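22 Oct 2020

Prior art search, Ehlers opposition, day 2. Continuing from the claim chart.

Claim 1 as granted reads on any end effector "adapted to apply a graded holding force to a compressible article." The term "graded" is not defined in the description. Paragraph 14 uses it for stepped force, paragraph 31 for continuous force. I am charting both readings until counsel picks one.

Searched the Briltley archive under the old class codes. Query returned 452 families after removing duplicates. Cut to 300 by dropping anything filed after the priority date. The filter works on filing date only, so continuations with an earlier priority may have been lost. Rerun with the priority field.

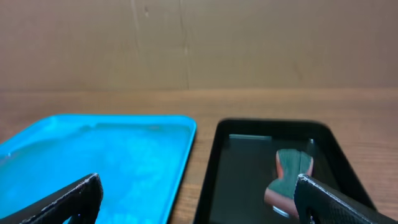 Oldest hit worth reading is a 1960 specification, expired long ago, scanned badly. Figures are legible, column 3 is not. It shows a spring-loaded pair of jaws with a stop screw. Takes out the stepped reading if "adapted to" is given its usual breadth. Does nothing for the continuous reading. Ordered a clean copy.

Vivham application (abandoned, published in April) is too late for novelty. Its background section cites two journal papers that are not too late. Neither is in the examiner's search report. Pulled the first. The second is behind a library request.

Angus Halliday's view is that claim 7 falls with claim 1 because the sensor feature is common knowledge. I would not rely on that without a textbook reference. He is looking for one.

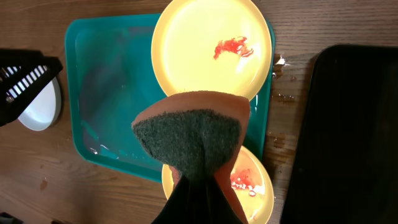
Added matter: the phrase "without marking the article" in claim 4 has no literal basis in the filed text. Nearest support is the Wurnia priority document, page 9, "without lasting deformation." Different scope, since an article can be marked and still recover its shape. Put this first in the grounds. It needs no evidence and costs nothing to run.

Open items:
Priority field rerun, Briltley.
Clean copy of the 1960 specification.
Second journal paper, check the date it reached the shelf and not the cover date.
Ask counsel which reading of "graded" we argue as primary.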